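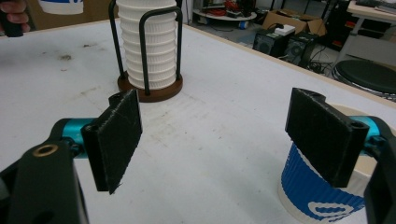 Recording the cup task with two hand-held grippers

Zundetero Robotics Club, project notes for new members
Last changed April 25, 2020

In our student project Pamico we teach a robot to handle paper cups. Before the robot can do anything, one of us must do the task many times with the hand-held grippers, and these recordings become the training data. The page explains how to make one good session. Please read it completely before your first turn, it takes less time than repeating a bad session.

What you need

The pair of grippers, left and right, with their cables
A stack of paper cups and the round holder
Sleeves for the cups, if your task sheet asks for them
The foam board and dark tape
The recording laptop with our program Fliten installed
A task sheet and a pencil

One session is 36 recordings of the same task. If you are new, please stop after the first 12 and let an older member look at them.

Step 1. Check the finger pads

Look at both pads before you connect anything. The textured cover becomes fuzzy at the border after many grasps. A little fuzz is fine. If a corner lifts when you push it with your nail, write it on the task sheet and change the cover. Old covers let the cup turn slowly between the fingers, and you will notice it only later when you watch the recording.

Move each finger along its full way. It should slide without jumping. If you feel a hard point, do not use oil — tell the hardware team.

Step 2. Prepare the table

Put the foam board on the table and fix it with tape at the left and right edges. Set the holder with the cups far enough away that you must stretch your arms a little, but you should not have to stand up.

The board has many small marks from earlier work. You don't need to clean them away. Do remove loose paper, pencils and your phone.

Step 3. Connect and calibrate

Connect the left gripper first, then the right one. Fliten gives them numbers in the order they appear, and if you change the order, left and right are exchanged in the whole session. We lost 49 recordings in this way during the first month.

Press Calibrate, open both grippers fully, wait for the sound, close them fully, wait again. The two opening values on the screen should be above 100. If one is lower, repeat the calibration for this side only.

Let the cables hang down outside of your arms. A cable which lies over the forearm will pull at the gripper each time you turn the wrist.

Step 4. Practice the grasp

Sit down, take one gripper in each hand and rest your elbows for a moment. Then try the two-gripper hold without recording. The cup lies on its side between the two grippers, with the opening to the left. Press only so much that it stays. Paper cups give no warning, they are round and then they are flat. 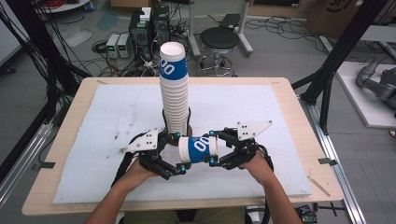
Step 5. Record

Press the foot switch and wait one second with still hands. Do the task at a calm speed, then hold still one more second and press again. Speak with your neighbors between recordings, not during them, because we all turn our heads and hands when we talk.

If you drop a cup, finish the recording anyway and mark it with D. We keep the dropped ones in a separate folder.

Step 6. Save and name the files

Use the task name, your member number and the session number, for example naidoo_130_02. Naidoo is our name for the two-gripper cup task. No spaces, no capital letters. Copy the folder to the club drive before you disconnect the grippers.

Common problems

The values on the screen jump: the plug is not fully inside. Push it and calibrate again.

Two cups come out together: put both back and mark the recording with X. Loosen the stack a little by hand before the next one.

Your wrists are tired: make a break. The next date for long sessions is in May, so there is no hurry.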